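**Tuesday, January 20, 2026: second cell, budget notes**

Thandeka N. wants a decision on the Skolerex quote before the May order window. $2,334 for a pair of replacement grippers, plus 15 percent if we want the service plan. I don't want the service plan. 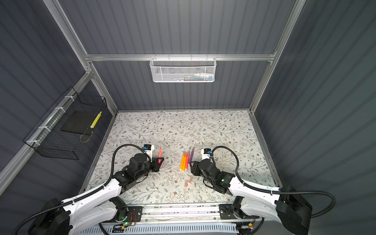 My main doubt is how much of the quote we need at all. Sibusiso says a second cell has to match this one part for part. Does it? The mesh basket on the back crossbar just hangs from hooks, and the one on the left rail is held with zip ties. Skolerex lists "integrated storage" as a line item. Strike it.

## Grippers

Marthinus thinks wider fingers would sort out the thin markers. I'm not sold. Two thick ones and three slim ones on the mat is a fair mix for a trial, and I'd want numbers on both before paying for new fingers.

- Ask Kadau for a loaner pair, 7 days minimum.
- Keep the patterned mat for the loaner runs. Switching to plain would muddy any comparison. 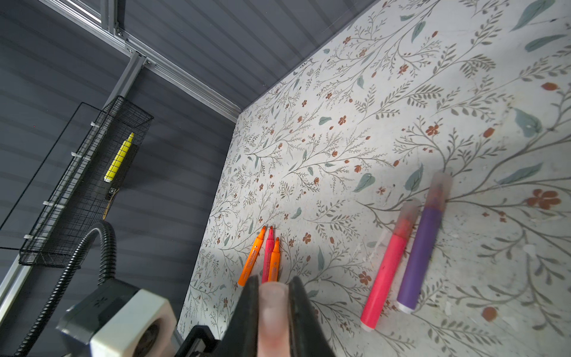

## Wrist cameras

Salamatu asked for spares. Lead time is 9 weeks, so this one I'd sign today. The fingers hide part of the markers from the wrist view, and I don't believe the sales line that a pricier camera fixes that. Same model, two spares, done. 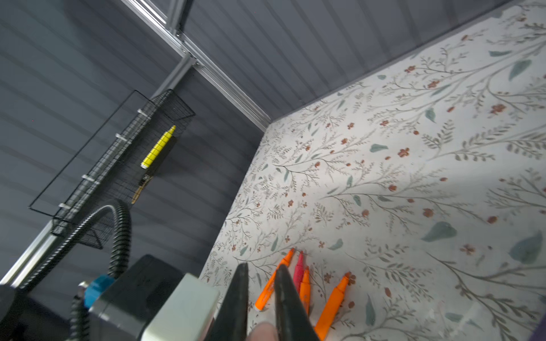
## Open

- Udgate still hasn't sent the rail price
- who pays freight??
- tell Thandeka N. no on the service plan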